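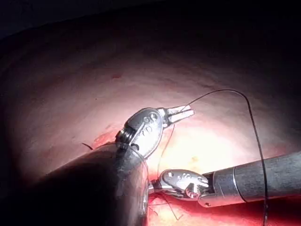
What should be checked before the first stitch is placed?
Thread length, thread path and light. The thread should run clear of both wrists, and the wound should sit in the brightest part of the view.

Search the handouts
Enter keyword

Teshome Skills Course – Handout 6: Suturing an open incision

Print this page | E-mail this page

1. Preparing the pad

The Stonato pad is fixed to its tray along the two long sides. Do not stretch it. A stretched pad gapes more than it should, and the bites come out too shallow once the tension is let off. Pads are numbered in the July stock list; enter the number on your record sheet before starting.

2. Placing the bite

Enter at a right angle to the surface. Rotate the wrist to follow the curve of the needle – pushing in a straight line tears the entry hole. The exit point should lie opposite the entry and at the same distance from the edge. Hold the edge lightly with the other instrument.
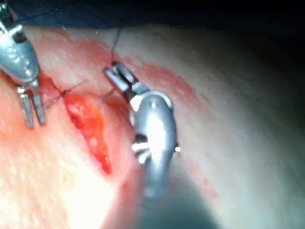

Depth should match on both sides. Where it differs, one edge rides over the other when the knot is tightened, and the stitch must be taken out and placed again. Grip the thread itself only on the part that will be cut away, as the jaws weaken it.

3. Working distance

Keep both tips in view at all times. If one is lost, stop moving, find it, then continue. Jaws should be opened no wider than the task needs. Between stitches, hold them just clear of the surface.
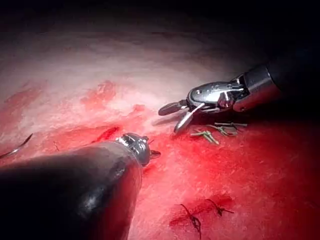 Crossing the shafts is permitted for the second throw of the knot only. Return to the starting position before the next bite. There is no sense of touch to rely on at the console, so tension is judged by eye: the edges should meet without blanching or puckering.

4. Passing the needle

The receiving jaws close before the giving jaws open. Take the needle behind its point, never on it.

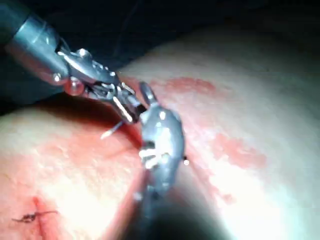 Fig. 2. Two instruments meeting over the incision, with the needle angled out of the tissue.

5. Record sheet

Note pad number, stitches removed and reason for removal. Sheets go in the Naka tray by the door.

Filed under: Course handouts > Suturing > Practical sessions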